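29 February 2024
By Vittoria Ruggiero
Print this page | E-mail this page

CAN IT WIPE THE TABLE YET?
Speaker notes, Pronstead evening series

(Wait for the door to close. Don't start with the dishwasher joke, they had it last year.)

Good evening. I was asked to talk about whether machines can do the chores, and I was given 36 minutes, so I'll give the answer now and anyone with a train can leave. Some of them, some of the time, if you tidy up first.

That last part is the catch. My mother cleaned the house before the cleaner came. I now know engineers who do the same for a robot.

Start with the list. I asked people at Wutthorpe, who make shelving and have a shop floor to look after, to write down every small job that had to be done by somebody's hands in May. They sent me 216 entries. Sweeping was on there, and emptying bins, and "find the other glove." My favorite was "move the thing so we can get at the thing." No vendor has ever quoted me a price for that one.

(Pause. If they laugh, drink water. If they don't, drink water.)

Now, what's easy. A floor is easy, if it's flat and you've picked up your socks. Carrying a box from A to B is easy when B stays put. Doing one motion 1224 times in a row is very easy, and the machine won't complain about its shoulder. We've had all that for years and stopped calling it robotics. We call it the warehouse.

What's hard is anything your aunt would call "just." Just wipe that down. Just pull the door to. Just see if that edge is sticking up. Each of those needs a hand that arrives slowly, touches something, and knows what to do about having touched it.

(Slide. Leave it up a while.)

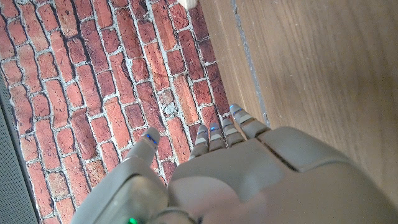 Intan Liew wrote to me after the Rullholm version of this talk that I was being unfair, that a hand is the wrong thing to wait for, and that she would take three dumb machines that each did one chore over a clever one that might do ten. She added that her washing machine has no fingers and has never let her down.

I've been chewing on that. She's right about the washing machine. But somebody still loads it, turns the sleeves right side out and takes the pen out of the pocket. The chore moved. It went from the tub to the pocket, and the pocket is where fingers come in. Four and a thumb is a decent guess at the problem, given that every handle, lid and latch in the house was made for the same arrangement.

Having the fingers is the cheap part, mind you. Well, cheap. (Do not take questions on price here.) The trouble is the meeting between a fingertip and a surface. Brick is rough, a wood panel is smooth, and a person crossing from one to the other with a cloth changes pressure without putting down the phone.

So, yet? For the shop floor, I'd say yes to the dull third of the Wutthorpe list. For the kitchen, ask me again, and put your socks away in the meantime.

(Questions. Teguh Hartono has the microphone. Finish by nine, they lock the parking lot.)

Contact: Pronstead events desk | Copyright Pronstead 2024 | Back to top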